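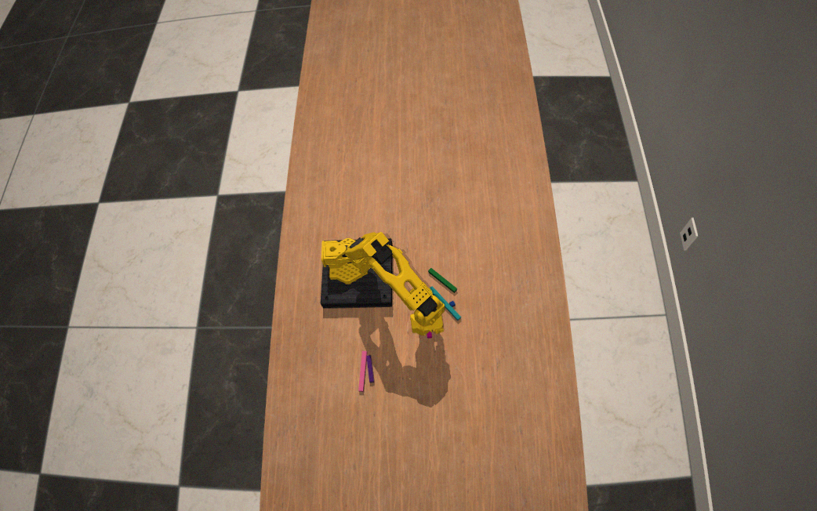

Hamstead project, minutes of the September meeting, 2 p.m.

1. Previous minutes. Accepted with one correction: the policy was trained on 1,000 simulated episodes, and 28 were later removed.

2. Results. The Omilar group presented the comparison of two training methods for the simulated table task, in which the arm reaches for small coloured blocks among sticks. The method with randomized colour and lighting succeeded in 600 of 1,324 trials. 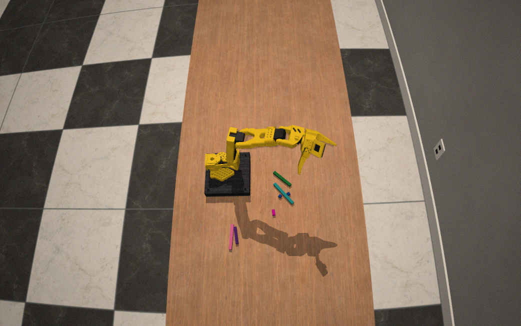 The baseline was lower, but its trials used an older gripper model, so the members did not consider the comparison fair. It was agreed to repeat the baseline before anything is sent to Condville.

3. Failures. Most of them happen in the last centimetres of the approach, when a stick lies near the block.

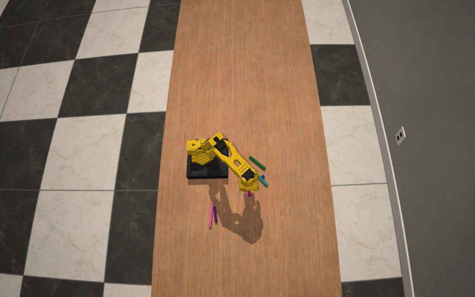

Simulation render: Fuentealba group

It was asked if the shadow of the arm disturbs the colour detection. This is not yet known. Omilar will test without shadows.

4. Other business. None. Meeting closed at 3:10 p.m.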